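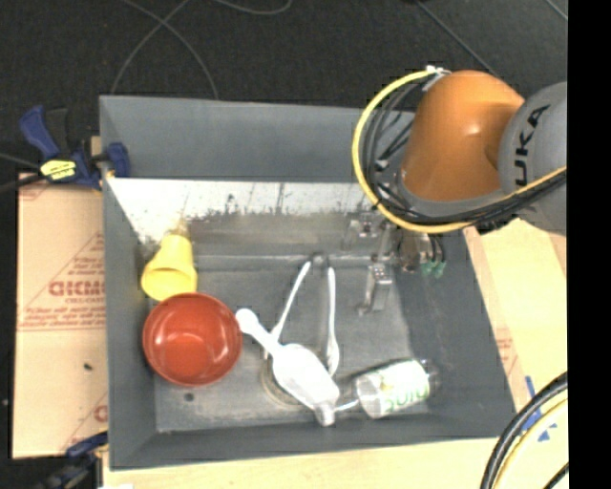
Vider un placard de cuisine, ça commence rarement par le placard. Ça commence par l'endroit où l'on pose ce qui en sort. La table, d'abord. Puis les chaises, le rebord de l'évier, le couloir, et à midi on enjambe des passoires. Alors un bac. Grand, gris, rectangulaire, des parois inclinées, un fond éraflé et taché qui ne craint plus grand-chose, six objets de la maison dedans et on voit encore le métal autour. C'est à peu près la bonne dose. Au-delà on empile, et quand on empile on ne trie plus.

La méthode vient de Sachiko Furukawa, qui range chez les autres depuis 11 ans, à Nantes surtout, un peu à Rezé. Pas de boîtes assorties, pas d'étiquettes calligraphiées. Un bac, une pièce, une matinée. Elle arrive à neuf heures, refuse le café (elle le prendra après), ouvre le premier placard et sort les choses par petites poignées. Jamais tout d'un coup. « Les gens veulent le grand tas par terre. Ils ont vu ça quelque part. Au bout d'une heure ils sont assis devant et ils ne bougent plus. »

Donc petites fournées. On remplit, on regarde, on décide, on vide. Rebelote. Trois issues : retour au placard, autre pièce, départ. Le « peut-être » est toléré une fois par matinée, dans un sac noué, avec le mois écrit dessus. Octobre, par exemple. Si le sac est toujours noué au printemps, il part.

Pourquoi du métal ? Question d'habitude, dit-elle. Le plastique se fend aux coins, l'osier accroche les fourchettes. Et puis le bruit. On entend ce qu'on pose, on pose moins vite. Les parois qui s'évasent, c'est pour les mains : on attrape un bol au fond sans se cogner les phalanges. J'ai essayé chez moi avec une caisse bien droite, un vendredi, ouvre-boîte compris. Deux pansements.

Chez Femi Ugwu, rue en pente, troisième sans ascenseur, la cuisine fait la taille d'un palier. L'immeuble date de 1946, les placards aussi sans doute, profonds comme des tiroirs de morgue. On y a retrouvé quatre râpes. Un moule à kouglof jamais servi. Des couvercles, surtout des couvercles, orphelins. « Je les gardais au cas ou les casseroles reviendraient », dit-il. Elles ne sont pas revenues. Les couvercles sont partis avant onze heures.

Le plus long, ce sont les objets qui n'ont pas de famille. La pince à sucre. Le truc pour dénoyauter. Furukawa les met ensemble dans le bac, exprès, tous les inclassables d'un coup, et attend. En général quelqu'un rit et en prend un. Celui là reste.

Côté matériel, ne pas se ruiner. Suvine, la ressourcerie près du canal, a souvent des bacs d'atelier déclassés ; comptez environ 400 centimes le kilo, oui, ils affichent en centimes, une coquetterie maison. Tastach en vend des neufs, plus légers, poignées correctes, référence 403 au catalogue. Trop beaux à mon goût, on hésite à y jeter une poêle. Prendre plutôt cabossé. Vérifier les bords avec un chiffon, s'il accroche, papier de verre. Glisser un carton dessous si le plan de travail est fragile.

Et laver le bac à la fin, avant la vaisselle, pas après. Eau très chaude, savon noir, retourné sur deux torchons jusqu'au soir. Femi Ugwu a gardé le sien sous l'évier. Il y met les pommes de terre.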